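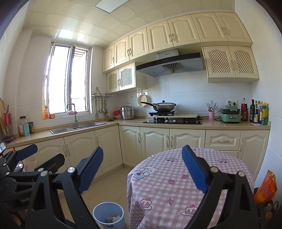
Where we are – February

Community meals project, progress note for Finbarr McGrath. Written between deliveries so apologies for the state of it.

Meals out the door since the last report: 1,337. That's up, mostly down to the Sunday round, which has taken off faster than we planned for. We had pencilled in one driver for it. Now running 2 and could use another.

Referrals

Still coming mainly from the health centre and the Ní Bhriain sheltered flats. The flats have asked if we can do a soft-food option. Sinéad Kavanagh has worked up 5 dishes with the speech and language people and we're trialling them now. Fish pie popular. The lentil one less so, came back half eaten from most doors, will be dropped or at least reseasoned.

Referral form is too long. Everyone says so. New one is a single page, draft attached, please shout if you need any of the cut questions kept for your own monitoring. I'd like it in use before the next intake.

Suppliers

Moved dry goods from Bultix to Plestus. Prices slightly better, delivery slot much better (before 8, so somebody can put it away before cooking starts). Two short orders in the first fortnight, both credited. Veg unchanged.

Containers are the problem. The card ones go soggy with anything in gravy and the lids lift in the bags. Have asked for samples of a heavier one. Will cost more per meal – figures to follow once I have a proper quote, not guessing here.

People

Lost one cook to a full-time job, good for her, bad for us. Post advertised, 9 applications, interviews next week. Food hygeine refreshers done for everyone except the new drivers, who are booked in.

Money

Under on wages because of the vacancy, over on fuel. I'd like to move the one across to cover the other and need your OK in writing as it's above the limit in the grant letter. Spreadsheet is with Sinéad, she'll send it seperately.

Still to do

Evening phone cover. Currently goes to my mobile which isn't sustainable.
Allergen labels, new printer arrived, not set up.
Client survey. Roughly half the forms back so far, drivers are chasing the rest on the doorstep.
Insurance renewal for the van.

Next note will have the survey results and the container costs. Ring if the fuel thing is a problem, after 2 is best.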